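Trying it out on screen first: the Letalholm kitchen gallery

Before a robot does any plating at our Letalholm site, the kitchen team gets to watch it in simulation and tell us what's wrong. It's been the best part of my job since January! I'm Zewditu Feyisa, and I look after training for the 76 people who work across Letalholm and Dadby.

1. At the island

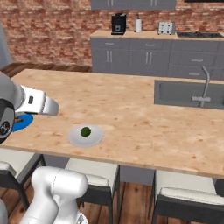
2. What the picture shows

The gripper is over the blue plate, and the small green item sits on the white one. Our cooks spotted straight away that they'd want more elbow room on the sink side, so that went on the list for Sikder, who build our test kitchens.

3. What changes for the team

We've run 530 practice rounds so far, and the morning crew have sat in on plenty of them. Plating the side dishes is the job most people were happy to hand over – it's fiddly and hard on the wrists. The time goes back into cooking and tasting, and 4 of our kitchen porters are now learning to set up the rounds themselves.

4. Coming next

Gumholm joins in after the summer menu change. Drop in at 2 pm if you'd like a go at the controls – beginners very welcome.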